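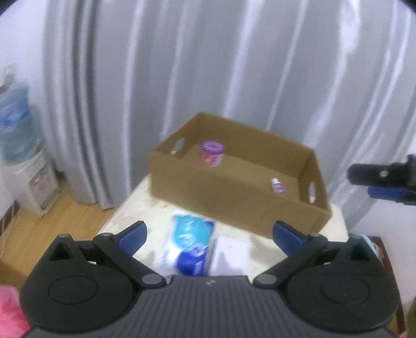
¿Sirve una caja de cartón sin tapa para guardar las cosas de aseo?
Para tenerlas en casa, sobre una mesa o en un estante, va bien. Para una mudanza hace falta cerrarla o meterla dentro de otra.

Lo pregunto porque me cambio de piso en mayo y tengo una caja abierta con agujeros a los lados para las manos. Quiero llevar ahí la pasta de dientes, las cremas y algún bote pequeño. ¿Cómo lo coloco para que no se salga nada?

Roxana Oprea
Yo lo hice así cuando me fui de Tuvumthorpe y llegó todo bien. Lo principal son los tapones. Aprieta el de la pasta antes de guardarla y mete el tubo en una bolsa con cierre - con el calor del coche se ablanda y basta un golpe para que salga. Los botes cilíndricos van de pie, pegados a una pared de la caja, y los huecos se rellenan con toallas de mano.

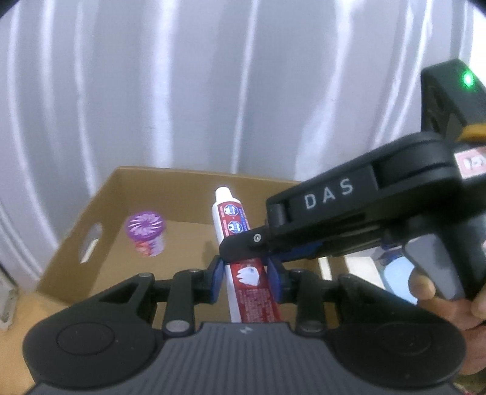
Qué poner primero
Los botes, siempre. Después las toallas y al final los tubos, tumbados encima. Si dejas los tubos abajo acaban aplastados. No tapes los agujeros de los lados con cinta, los vas a necesitar para cargarla.

Arben Đorđević
De acuerdo con lo de los botes. Yo añadiría papel en el fondo, cambiarlo es más fácil que limpiar el cartón. La mía la compré en Plamarport y aguantó 15 kilos, pero con cosas de baño no llegas a eso ni de lejos.

Husar
Usa un neceser y ya está.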